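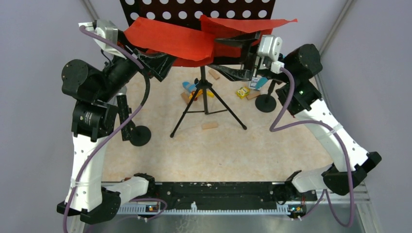 Red paper over the board and bracket, with the two arms reaching up.

Handheld build of Tundemora reaches testers

The first handheld build of Tundemora went out to testers on Tuesday. It covers the opening chapter and the harbour town of Sarnmont, and it stops when you board the ferry. Anyone who signed up through the members' page before March should have a download code in their inbox. If yours hasn't arrived, check the junk folder first, then write to Nele Buschmann.

Arne Pfeiffer has been working on the port since last summer. The game was written for desktop machines with plenty of memory, and most of his time has gone on getting the map to load in smaller pieces. The build holds 30 frames a second indoors and on the coast road. It drops below that in the market square, mainly when it rains, and Arne already has a list of reports on this, so please don't send more unless the game stops altogether.

Saving works, but only at inns. Autosave is switched off for now after Ingeborg Seidel lost an evening's play to a file that wouldn't open again. Keep to the first save slot if you can. Slots two and 3 share a folder at the moment and one can overwrite the other. 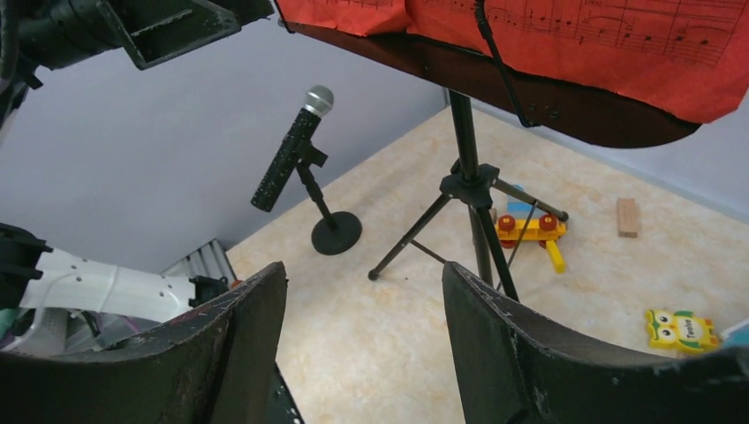

Controls can be changed from the pause menu, though the new layout is forgotten when you quit. The touch screen does nothing outside the map. Text size goes up to 175 per cent, and at that setting the shop prices run into the next column. Senad Lazarević is redrawing the shop screens and expects to have them in the next build.

Sound is the weakest part. Music cuts out after a battle and comes back at the next door. Headphones over a cable are fine, wireless ones lag behind the picture.

Saves from the desktop version can't be brought across yet. Nneka Idahosa has a converter that handles character and inventory but loses the quest log, and she would like a few old files to try it on, the messier the better. Send them zipped, with a note of which version they came from.

The Ostermann side quest is missing from this build on purpose. It will return once the cave lighting is done.

Bug reports go in the Trosetti tracker under "handheld". Please put the build number in the title.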